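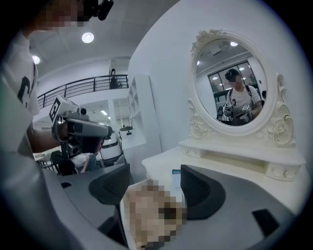
Walter Arango reckons he had his first usable demo in 38 minutes, box to saved file, and most of that was charging. His one grumble was the strap.

Zirkitz hand-held gripper, pair. Show the job by hand, robot learns it later. No arm needed in the room while you record.

What you get
Two grippers, left and right
Marker plate for each, fitted on top
Charger, two leads, carry bag

Same fingers as the Plerkik arm, so what you pick up by hand the arm can usually pick up too. Opens to 70 mm. Rubber handle. Works one-handed — buy the pair anyway if your going to do folding or lids.

Recording time 49 minutes per charge. Keep the marker clean, a thumb print is enough to lose tracking. Mirrors and big windows: do a short test take first.

Remote control kit (Lozano) sold seperately. Fits the same mount, swap takes one hex key.

Spare fingers in packs of 36 for labs, or singles, ask. Orders in by Thursday noon go out from Noltcombe same day. Grey only till May.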